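Kitchen Tips: Teaching the Arm to Tidy a Counter
Reto Riedl, Apr 20, 2018

You can lead a robot through a chore by the wrist or drive it from a controller. Either way it learns your bad habits first. Practice in simulation, where the crockery is free.

1. Rehearse the reach with your own hand
If you have to change your grip halfway, so will the arm, and it will do it badly.

2. Come in from above
On a crowded counter, keep the fingers pointing down and stay high until you're over the thing you want. My practice kitchen, which I call Fano, has a statuette of a runner on a pedestal and a roll of paper towels close by. Sweep in sideways for the towels and you'll be teaching sculpture removal.
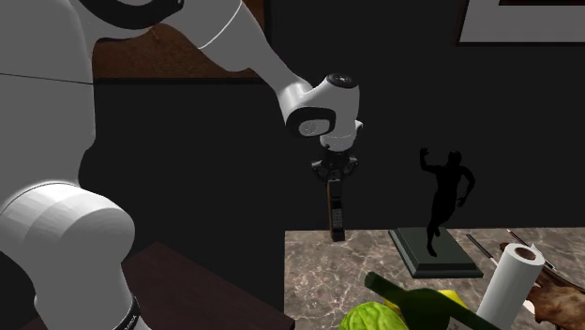
3. Save the bottle for later
A bottle on its side rolls when nudged. Start with the cabbage, which forgives a clumsy squeeze. Grab the bottle by the body and close slowly.

4. Don't record your dithering
If you stop to think, stop the recording too. I once kept 22 runs in which I hovered over a paper towel roll, and the arm learned to hover beautifully.

5. Move things between runs
Shift the roll a hand's width, turn the cabbage, swap the sticks. I did 60 runs in February with everything in the same spot and got an arm that could tidy exactly one mess.

6. Quit when your thumb gets tired
Sloppy runs go in the trash, including the one that nearly worked.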